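Wiping Down a Finished Wood Table
Randside Workshop Notes, Apr 13, 2023

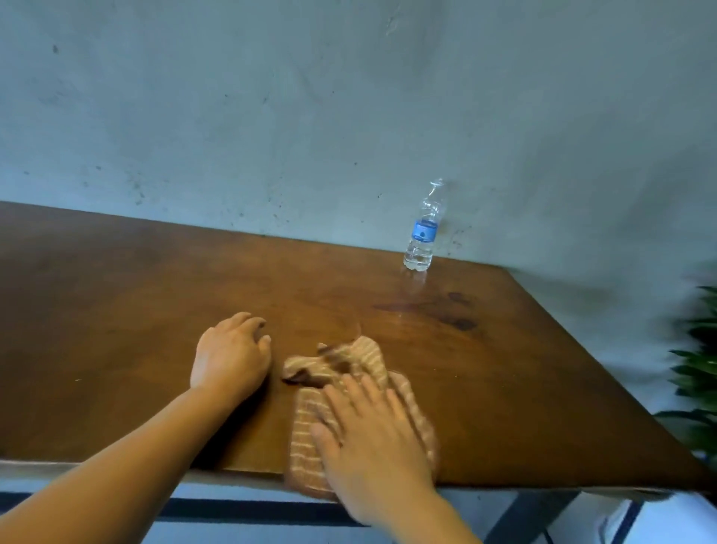

How long should a new oil finish cure before the table gets a damp cloth?

Allow 21 days at normal room temperature. Until then, dust with a dry cotton cloth only.

Routine cleaning
Fold the cloth flat and wipe with the grain, overlapping each pass. Bunched cloth presses unevenly and leaves streaks on a glossy surface. Hold the tabletop steady with the free hand if the legs are light.

Sticky spots
Mix 500 ml of lukewarm water with 2 drops of dish soap. Dampen the cloth, wring it hard, and wipe the spot. Follow with a second cloth dampened in plain water, then dry at once. Do not let water stand along the front edge, where the finish wears first.

Cloths
Wash at low heat. Skip fabric softener; the residue transfers to the wood. Retire any cloth with hard seams or grit in the weave.

Notes by Brynhildur Blöndal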